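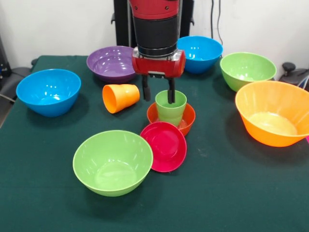
Write the tidy-up rule down first

I have spent a good part of this year reading the rules that small robotics groups write for themselves, and I want to make a case for them, because they are some of the most cheerful reading I know. The one that started me off came from a workshop in Gonolby. It ran to 6 pages, and half a page was given over to the word "finished".

Quite right too! Ask a roomful of people when a table of plastic dishes counts as tidy and the arguing will last until lunch. Is a cup lying on its side a failure? If a cup goes into a bowl, must it stand upright? Does it count if the arm is still holding on? Any answer will do for me, so long as it is on paper before the arm moves and the same answer is used on the last day as on the first.

The big safety standards look after the guarding and the stop buttons, and I'm glad they do. What they leave alone is the everyday business of saying what the machine was asked to do and how well it did it. Two groups can both report 300 good runs and mean quite different things. One let go of the cup and backed away before scoring. The other stopped the clock the moment the cup was over the dish.
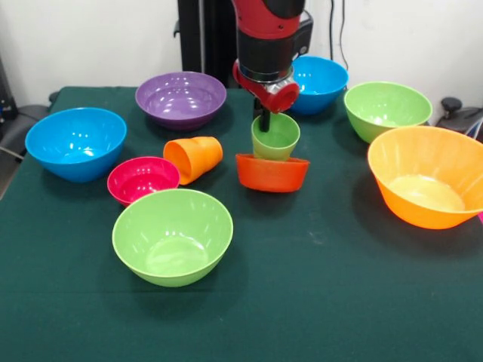
The green cup still in the gripper above the red-orange container, with the orange cup on its side.

My favourite attempt at fixing this is the Stalero sheet, which was passed round at the Ternirport meeting in June and has been scribbled on by everyone since. It asks for 3 things before a session: the starting layout, the end state in plain words, and who has the final say on a doubtful run. There is a box for "dropped, then recovered" – a lovely touch, as most forms I've seen force you to call that a pass or a fail and lose the interesting bit.

I would add a line of my own. Keep the bad runs. The Ranasinghe log has 2242 entries and the failures sit in among the rest with their dates and their layouts, so a newcomer can read straight through and see which dishes gave trouble. I learned more from an evening with that log than from any number of polished clips.

People do grumble that all this slows the fun down. I think it is part of the fun. Agreeing on what "in the bowl" means makes you look properly at the bowl, and at the cup, and at how much you do without thinking when you clear up after tea. If your group has a sheet of its own, put it online, crossings-out and all, and I'll happily read it.

15 November 2020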